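Ivonier Parcel Forwarding
Frequently asked questions: mixed boxes (snacks, toiletries, small gifts)

What is a mixed box?
Any shipment with more than one type of item in it. Most of our customers buy snacks from one store, toiletries from another and a toy or two from a third, then have us combine the lot at our Dallow warehouse. Last year we combined 1,289 of these.

How many stores can I combine?
Up to 6 per box. If you have more, we open a second box and you pay for each one separately.

Do you repack the food?
No. Snack bags stay sealed in the packaging they arrived in. We remove outer mailers and store cartons if you tick "reduce packaging" on your order form. Paper labels attached to a bag are left on.

My snack bags look puffed up. Is something wrong?
Usually not. Many are sealed with air or gas inside to protect the contents, and they can swell a little in transit. If a seal has opened, don't eat the food. Send us a photo and the order number.

Can you send aerosols?
By ground only. Spray cans of any size, including sunscreen, dry shampoo and deodorant, cannot go in an air shipment with us. If your order has one, we will email you and ask whether to switch the box to ground or hold the can back. Held items are kept for 9 weeks.

What should I do when the box arrives?
Clear a flat surface big enough to lay everything out. A bed or a large table works well. Take out every item before you throw any packing away, since small packets get caught under the flaps. Then check the items against the list in your confirmation email. 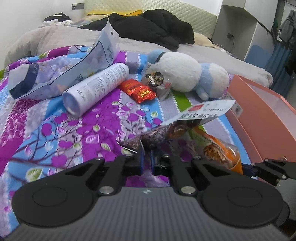 Snacks, a spray can and a plush toy on a striped bedspread, with the pink box open at the right.

I can't read the labels. How do I know what is what?
Your confirmation email has an English name for every item. For food, we also translate the ingredient list on request. Ingrid Esposito handles translations and normally replies by 4 p.m.

Can I store everything in the shipping box?
Dry snacks, yes, if you keep them away from heat. Keep toiletries somewhere else, as food can pick up the smell. Aerosols should be stored as directed on the can.

Something is missing. What now?
Check inside the larger packages first. If it still doesn't turn up, write to Divina Espiritu in claims and include the packing weight printed in your email. We compare it with the weight at pickup.

Do you ship in December?
Yes, but allow an extra week. Boxes going through the Zirlow depot are the slowest that month.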